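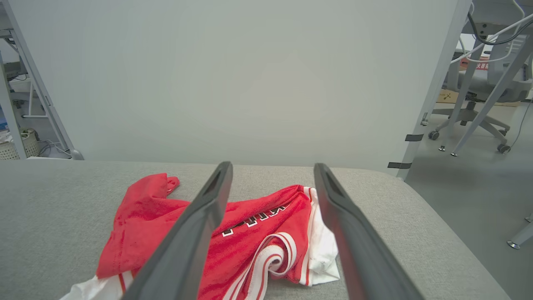 Wrist camera view, red jersey on the fold table

Ticket: Balach fold rig, left arm stops on second sleeve
Opened by: Meifang Ding, Florkwood robotics club
Sent to: Warraich student support
Software: Noneo recorder + Noneo replay, both on the club PC
Priority: high (demo is Wednesday)
Status: open, workaround in place

PROBLEM

Left arm quits partway through the sleeve fold. First sleeve goes in fine. Second sleeve, it comes down, closes, starts to lift, then stops dead with

GRIP_WAIT timeout, arm L, 900 ms

and then replay halts both arms. Right arm stays where it was, holding cloth. We have to clear it by hand and start the whole fold over.

Doesn't happen on teleop. Only on replay, and only with the red jersey so far. Gray towel folds all the way through every time.

WHAT IT SHOULD DO

1. right gripper holds top corner of the body
2. left gripper takes sleeve one, folds it in over the body, lets go
3. left gripper takes sleeve two, same
4. both take the hem and fold up
5. both open, both go home

We die in step 3. Never gotten to 4 on the jersey on replay.

ALREADY TRIED BEFORE OPENING THIS

Power cycle, both arms and the PC. No change.
Re-homed left arm. No change.
Re-recorded the fold from scratch. Same stop, same place.
Swapped which sleeve goes first. Stops on the second one anyway, so it's not that one sleeve is thicker or whatever.
Slowed replay to half. It got further into the lift and then stopped. Didn't expect that.
Reinstalled Noneo replay. Lost our settings, had to put them all back in, no change. Don't do this.

LOG

3:40 pm
Started a clean session. Same jersey, same table, lights the same as when we recorded. Stop on second sleeve. Saved the log.

3:52
Ran towel. OK. Ran towel again. OK.

3:58
Jersey again. Stop. Left gripper is definitley closed on cloth when it stops, you can tug the sleeve and it doesn't slip. So the error saying it's waiting for a grip makes no sense, it has the grip.

4:05
Opened the gripper trace in Noneo. Commanded position and measured position for the left gripper agree on sleeve one. On sleeve two the measured one stops short of commanded, by a little, and just sits there until the timeout. Right gripper trace is flat, it's holding, fine.

4:11
Theory: there is more cloth in the fingers the second time. It's grabbing the sleeve plus some of the body under it, so the fingers can't close as far as they did on the recording. Replay wants them at the recorded number before it will go on. Towel is thinner so they always get there.

Would explain why teleop is fine, teleop doesn't wait for anything.

4:20
Doesn't explain half speed though. If it was only cloth thickness it should stop at the same spot. Leaving the theory open.

4:26
Sent to Warraich with trace and log.

REPLY FROM WARRAICH SUPPORT

Hi Meifang,

Thank you for the trace, that saved us a round of questions. Your reading of the left gripper looks right to me. Replay treats a gripper as "arrived" when the measured position is inside the tolerance, and your tolerance is set very tight. Can you tell me:

- what is the gripper tolerance in your settings now, and was it the same before the reinstall
- is the recorder running at the same time as replay
- how many dropped frames does the recorder report at the end of a failed run
- is the cable on the left arm free through the whole motion

Please don't raise the gripper current to force it closed. It will get hot and it won't help.

BACK TO LOG

4:58
Answers:

Tolerance is at default. Before the reinstall, I don't know. Somebody had changed it, not written down anywhere. Sorry.

Recorder yes, always on. We want to keep all the runs.

Dropped frames on the last failed run: 1,177. Had never looked at that number before. On the towel run it says 0.

Cable: checking.

5:06
Cable check. Arm powered off, moved by hand through the sleeve motion. Cable has slack at sleeve one. At sleeve two the wrist turns further over and the slack is nearly gone. Not tight tight but close. Loosened the tie near the elbow and moved it up. Now there's plenty.

5:10
Run. Stop on second sleeve. Dropped frames way down though, so the cable was doing SOMETHING to the camera. Two problems then. Great.

5:15
Turned recorder off completely. Run. Stop on second sleeve. Ok so recorder isn't the cause of the timeout.

5:19
Recorder back on.

5:24
Put the arms through the sleeve part step by step and paused after each. Wanted to look at how the cloth sits when the left one comes down near the shoulder.
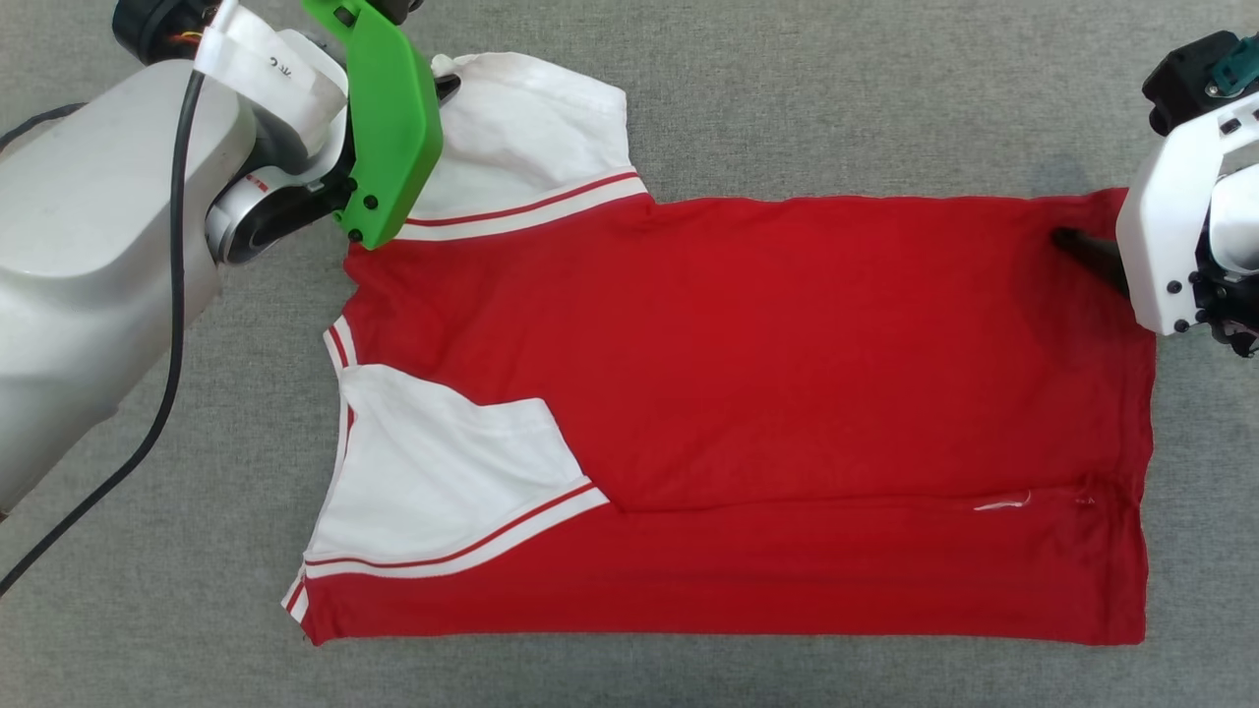 5:31
Theory from 4:11 looks better now. When the left one comes down at the shoulder it's pressing where the sleeve joins the body, and the seam is in there. Seam is a lot thicker than flat cloth (checked with fingers, not science). If the fingers close on the seam they can't get to the recorded number. In our recording I was driving by teleop and I remember going lower on the sleeve, more toward the cuff.

So why isn't replay going to the same place. Because the shirt isn't in the same place. Duh. Folding sleeve one drags the body a bit, and how much it drags depends on how it was laid out.

5:36
And that covers half speed too, I think. Slower drag, shirt moves less, fingers land in a slightly different spot, part on seam part off, slips further before it gets stuck. Can't prove it. Moving on.

5:42
Taped two marks on the table edge to line up the hem. Ran with the jersey squared to the marks. Got through sleeve two!! Then stopped in step 4, same error, arm L. Hem is doubled over there so again too much cloth.

5:50
Changed tolerance, one notch looser. Run. All five steps. First full jersey fold on replay.

5:53
Again. All five.

5:57
Again, but laid the jersey down sloppy on purpose. Stop on sleeve two. So the looser tolerance is not enough by itself, placement still matters.

6:02
Two notches looser. Sloppy again. It went through but it let go of nothing, ie it "had" the sleeve at the tolerance but the fingers weren't really closed, lifted empty, folded air, carried on to the hem like all was well. Worse than stopping. Back to one notch.

SECOND REPLY FROM WARRAICH SUPPORT

Nice work on the cable. That many dropped frames on a single run nearly always means the camera lead is being pulled at the connector, so please look at the connector too and not only the tie.

On the tolerance: one notch is fine, I would stop there. What you want is a separate wait rule for cloth. In Noneo replay, open the step, and under "gripper done when" change "position reached" to "position reached or stopped moving". Then it will go on when the fingers have stopped against the fabric, whatever the number is. Set the settle time to 100 ms. Do it for the sleeve steps and the hem step, and leave release steps on "position reached" so that it really opens.

It will not tell you whether you are holding a sleeve or a seam. For that you need the placement.

BACK TO LOG

6:20
Did that. Sleeve steps and hem step, settle 100. Release steps untouched. Tolerance one notch.

6:24
Squared to marks: full fold.

6:27
Sloppy: full fold, kind of ugly, left sleeve bunched, but it got there and it was holding cloth for real.

6:33
Upside down jersey (collar toward the other side): nope. Folded the wrong end. Expected, replay has no idea what it's looking at. Not part of this ticket.

6:38
Connector on the left wrist camera was halfway out. Pushed in, click. Ran again, dropped frames 0.

6:41
Camera rate was also sitting at the reinstall default. Put it back to 60 like it was on our old recordings. Still 0 dropped.

SETTINGS NOW (write these down this time)

Gripper tolerance: default plus one notch
Gripper done when: position reached or stopped moving (grab steps), position reached (release steps)
Settle: 100 ms
Grip timeout: 900 ms, not changed
Camera rate: 60
Recorder: on
Left cable tie: above the elbow, NOT at it

FOR WHOEVER RUNS IT BEFORE THE DEMO

Square the hem to the tape marks. Smooth the body out flat, shake the sleeves out to the sides.
Collar toward the left arm.
Check left wrist camera connector, push it till it clicks.
If it stops with GRIP_WAIT, don't pull the cloth out of the fingers. Open from the panel first, then clear.
Read dropped frames at the end of every run and put it in the sheet. Anything over 0, look at the cable before you look at anything else.
Do not reinstall anyting.

STILL OPEN

Warraich: is there a way for replay to shift the grab point if the shirt has moved after sleeve one? Even by hand, like a nudge before step 3. We'd take that.

Also want to re-record the sleeve grabs closer to the cuff and further from the seam, so there's less to get stuck on. Will do tomorrow after class if I can get the room. If the new recording runs clean with the tolerance back at default I'll say so in the ticket and you can close it.

Log and both traces attached (sleeve stop, hem stop). The 6:02 one I forgot to save, sorry.

Meifang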